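Workshop tips: teaching a bin-picking task by remote control

These notes cover recording demonstrations with a handheld controller on a small arm and a pair of bins. They were written for the Leka bench but apply to most setups of that size.

Clamp the bins before anything else. A bin that creeps during a session spoils every recording made after it moved. Mark the corner with tape as well, so that it can go back to the same spot after cleaning.

Give the cable on the wrist a generous loop. Turn the last joint through its full range by remote control, at low speed, and watch the loop at both ends. If it pulls tight or catches on the bin wall, refit the ties.

Use mixed objects. Cups, flat blocks and soft lumpy shapes each need a different approach, and a set of one kind teaches very little. Change the layout every 10 recordings.

For cups, come down with one finger on each side of the rim and close slowly. Thin plastic will flex – stop as soon as it does.

Small items close to a wall are the hardest. Tilt the wrist slightly away from the wall first, then lower. Do not scrape along the floor of the bin to reach them; it wears the fingertips and the arm may stop on a force limit.

Discard any recording with a long pause in it. In our March batch for the Grellano project we kept 69 and threw away four, two of them for hesitation alone.

Park the arm clear of both bins before putting the controller down. Set it where the lead cannot be trodden on.
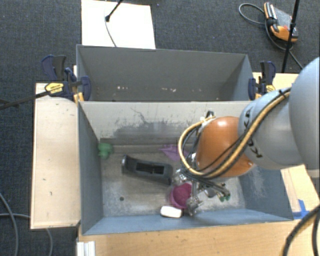

Check the clamps again at the end of each session and tighten them if needed. Save the recordings before switching off the arm, and write the bin layout in the log with the same number as the file.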